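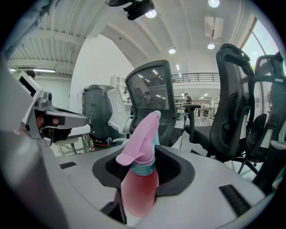
Our group wanted to know whether color helps people find and put away small things in a shared room. We picked the topic because all of us had lost something in the Cesthorpe room at least once, usually with a class waiting. The room has a lot of furniture in black, gray and white, so anything bright gets noticed fast. A pink spray bottle with a teal-blue collar, standing upright in a black holder, shows up right away against the black mesh chair behind it. We were so excited when we saw how well that worked that we rewrote our research question the same evening!

The question became: do people find and return a brightly colored object more quickly than a dark one of the same size? We expected the finding part to be a yes. The returning part was the one we argued over.

Method

We made a list of every small object kept in the room for cleaning, washing up and daily use. The list came to 197 entries, and we sorted them into "bright" and "plain" by voting. Of these, 81 were bright. Objects that were partly one and partly the other went to the side with more votes (we had a long discussion over a gray sponge with a yellow back).

Students from the Teltby course then took turns. Each person got the name of an object on a slip of paper and had 60 seconds to find it. Afterward they were asked to put it wherever they thought it belonged. We wrote down the time and the place, and we never told anyone if they were right. Wálter Cárdenas ran the stopwatch for almost every round and also drew our floor plan, which saved us when two sheets got mixed up.

Results: the chair area 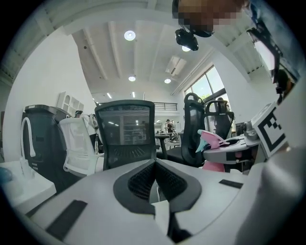 Searching near the office chairs was harder than we had planned for. A backrest hides more than you'd think, especially when the chair is black and so is the thing you're looking for. Mesh helps a little. Through the black mesh backrest you can make out the shelves and the ceiling lights, but only as a blur, and the high-back chairs with their headrests near the big windows turn into dark shapes. Plain objects left in this area were the slowest finds in our whole study. Bright ones did much better, and several people told us they had noticed the color before they read the slip.

We also learned to push the chairs back to the same spots between rounds. Our first afternoon is left out of the results because we forgot to do it.

Results: the sink area

This was our favorite part of the room to work in. White basins are a great background, and pink or orange things almost jump out at you. Return times were better too. People seemed to have a strong idea of what lives at a sink, and they put a cup or a toothbrush down there without stopping to think it over.
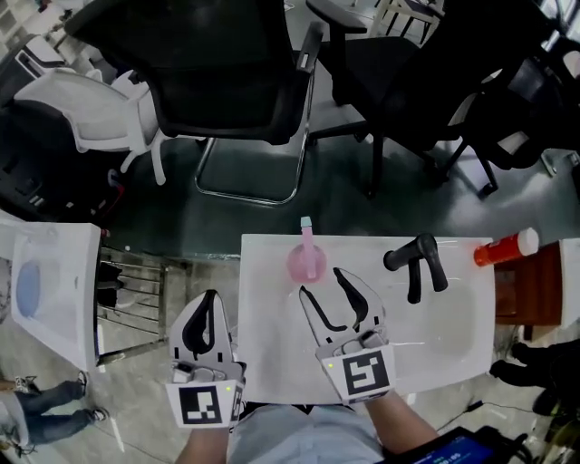 Bottles were a different story. Half the group would set a bottle beside the basin and the other half would carry it off to a shelf, and both sides were very sure of themselves. Color made no difference to this at all. So our answer to the second half of the question is that color gets an object into your hand quickly, but what kind of object it is decides where you put it.

What we would change

Five of our slips used words that people understood in different ways ("cloth" was the worst). Next time we would test the wording first. We would also like to repeat the chair rounds in September, when it gets dark earlier and the windows don't light up that side of the room so much. Wálter has already started on a bigger floor plan.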